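Dictogloss in the ESL Classroom: Frequently Asked Questions

Tuesday, October 17, 2023
By the Plesance Teaching Desk

What is a dictogloss?

The teacher reads a short text aloud at normal speed. Students listen, take a few notes, and then work in small groups to rebuild the text in their own words. The new version doesn't have to match the original, but it should carry the same meaning and use correct grammar.

How is it different from a dictation?

In a dictation, students write down every word. In a dictogloss they can't, as the reading is too fast. They have to catch key words and work out the rest together.

What level is it for?

High beginner and up. For beginners, keep the text to 4 short sentences. Advanced classes can handle a full paragraph, including one with reported speech or conditionals.

How many times should I read the text?

Twice is normal. Students only listen the first time and take notes the second time. A third reading is fine with a weaker class.

Where do I find texts?

Write your own if you can. Pick one grammar point and use it several times in a short story. Graded readers also work. Our Dranton set has texts sorted by tense, and the Vestberg set is sorted by topic (travel, food, health, work).

How big should the groups be?

Three students is best. In a group of 6, two people do the writing and the others wait.

Can I use it online?

Yes. Put students in breakout rooms with a shared document.
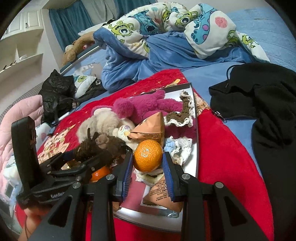 Ask each group to choose one person to type, and change that person for the next text. Mute everyone during the reading.

Should I correct every mistake?

No. Put two or three group versions on the board and let the class compare them. Deal with the target grammar first. Spelling can wait until the end.

What if students copy from each other's notes?

Let them. Sharing notes is part of the activity.

How long does it take?

Plan on half a lesson the first time you try it. Later on it goes faster.

Related items
Running Dictation With Large Classes
Eshun Picture Story Cards: Teacher Notes
Find Someone Who: February Edition
Past Continuous Warm-Ups
Listening for Numbers: 1,454 or 3,723?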